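Hivlow Historical Society to publish the Bonsu letters online

The Hivlow Historical Society has confirmed that the correspondence of the Bonsu shipping office will be made freely available to readers through Nalent, the Society's online catalogue. The collection consists of 695 letters written to and from the office during the years of the American Civil War, when the cotton trade on which the town depended came close to a halt.

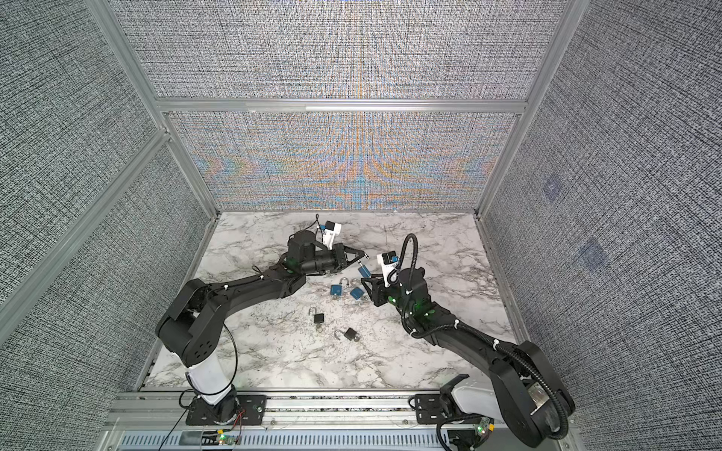

Page last updated: April 13, 2020

The letters were kept at Zusari House, the former premises of the shipping office, until the building was sold. They passed to the Society in two tin trunks, together with a run of cargo ledgers and a small number of household bills. Cleaning and flattening of the letters has been completed and all 1533 pages have now been copied. The ledgers are in poorer condition and do not form part of the present release.

Historians of the town have long known of the collection through a short printed selection, which gave most of its space to prices, sailings and the complaints of the mill owners. The full series presents a less comfortable picture. A number of the letters discuss plainly the enslaved people whose labour produced the cotton, and several of the office's agents in the southern ports wrote in support of slavery. Almost all of these passages were left out of the printed selection without any mark to show that something had been removed. The Society considers that they must be read with the rest, and they will appear in the online edition in full.

The letters also record divided opinion at home. One clerk copied out the resolutions of a public meeting held in Hivlow in support of the Union, and was reproved by the senior partner for using office paper to do so. Other letters deal with the relief fund set up for mill families, to which the office gave money in two winters and declined to give in a third.

Transcripts of 251 letters will be placed on Nalent in the first release, covering the period from the outbreak of the war to the end of its second year. Original spelling has been kept. Where a word cannot be read with confidence it is given in square brackets, and readers who believe they can supply a better reading are invited to write to the Society, quoting the letter number at the head of the page. A short introduction explains the terms used in the cotton trade and gives advice on the offensive language found in some of the letters.
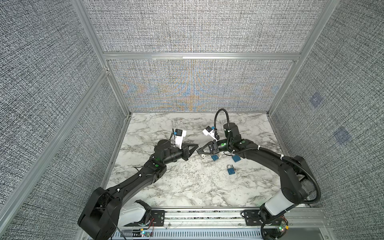 The exhibition planned to accompany the release has been postponed, as the reading room and galleries remain closed to the public. It will be held at Zusari House, where the present owners have kindly offered the use of the old counting room, and new dates will be given on this page when they are known. The design has been settled. Facsimiles of the letters will be hung on free-standing screens of grey woven fabric set in a silver aluminium frame, so that no fixings need be made in the panelled walls of the counting room. Original letters will be shown only in closed cases and will be changed part of the way through the exhibition to limit their exposure to light.

Two talks arranged for April are also postponed. The first was to have dealt with the printed selection and the choices made by its editor, and the second with the relief fund. Tickets already bought will remain valid – holders who would prefer a refund should apply in writing.

Requests for copies of letters not included in the first release cannot be met while the building is closed. They will be kept in order of receipt and answered after staff return. Enquiries about the cargo ledgers should be held back for the time being, as no decision has yet been taken on their repair.

Members will receive a printed guide to the collection with the next issue of the Society's journal. Further copies will be sold through the Society's bookshop.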